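Skindby Shared Workshop
Build Course, Mobile Arm Project
Handout 6: Gripper pads, approach paths and the shelf task

Read before the session on Sunday. Bring your notebook and the wiring sheet from Handout 5.

1. Where we are

The base drives, the arm homes, and the head camera streams to the bench computer. The gripper opens and closes on command but has no grip control yet. Today we set the closing force, fit the pads, and write the first full pick path. Teams that have not finished the arm homing routine should do that first and join us at section 4.

Kits on the Prerico base and kits on the older Wundberg base use the same arm code. The only difference is the mounting height. The Wundberg base sits 48 mm lower, so its value for BASE_Z must be changed in the config file. If you skip this the arm will aim high on every shelf.

2. Closing force

The gripper motor reports current, and we use current as a stand-in for force. It is a rough measure. Friction in the finger slides adds to the reading, and a dry slide can look like a firm grip. Grease the slides before you take any numbers.

Procedure:
Open the fingers fully and run the zero routine.
Close on nothing and write down the running current.
Close on the foam test block and write down the current at first contact.
Keep closing in small steps until the block no longer slides when you tug it by hand.
Write down that value. It becomes GRIP_HOLD.

On the bench unit GRIP_HOLD came out at 197 on the controller's own scale. Yours will differ. Do not copy the number.

Set GRIP_MAX a little above GRIP_HOLD and leave it there. A thin-walled can will dent well before the motor stalls.

3. Finger pads

We cut pads from silicone sheet and glue them to the finger plates with the Uchida contact adhesive from the supply shelf. Clean both faces with alcohol, coat both, wait until the glue is tacky, then press. Clamp overnight. Pads glued and used the same evening have peeled off in every course so far.

Round the front edge of the pad with sandpaper. A square edge catches on film wrap and drags it into the finger slide – if that happens, cut the power before you pull it out.

4. Approach paths

A pick has four parts: the standoff pose, the straight approach, the close, and the retreat. The standoff pose should leave enough room for the whole gripper body to turn. Many first attempts only check the fingertips. The housing is much wider than the fingers and it is usually the housing that hits the shelf post.

Retreat along the same line as the approach. Lift slightly before backing out if the item sits in a tray with a front lip.

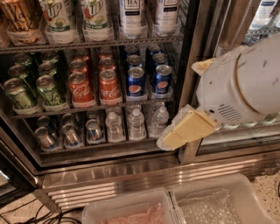 Clearance has to be worked out for the whole payload as well as for the gripper. Your path planner knows the size of the gripper from the model file, but it knows nothing about the item until you tell it. The plastic-wrapped yellow block in the fingers reaches well out from the white housing at a diagonal, so a box drawn around the housing alone would miss most of it. Measure the item at its longest, add the loose edges of the wrap, and attach that box to the tool frame as soon as the fingers close. Remove it when they open. Use the same habit for bottles, where the neck is easy to forget.

Glass doors need their own keep-out zone. The depth camera often reads straight through clear glass and reports the shelf behind it, so the planner sees open space. Enter the door as a flat plate by hand, 2 cm thicker than the real one.

5. Lab work

a. Find GRIP_HOLD for your gripper and enter it in the config file.
b. Fit the pads and leave them clamped. Use the spare set for today's runs.
c. Write a pick path for the foam block from the middle shelf. Run it at low speed with one person at the stop button.
d. Add the payload box and run it again. Save both path logs.
e. If there is time, repeat with a full can.

6. For next time

Hand in both logs and your current readings, one set per team. Slides are to be wiped and the arm parked in the folded pose before you leave. Battery packs go back on the charger by the door, with the switch off. Handout 7 covers placing, which uses the same four parts in a different order.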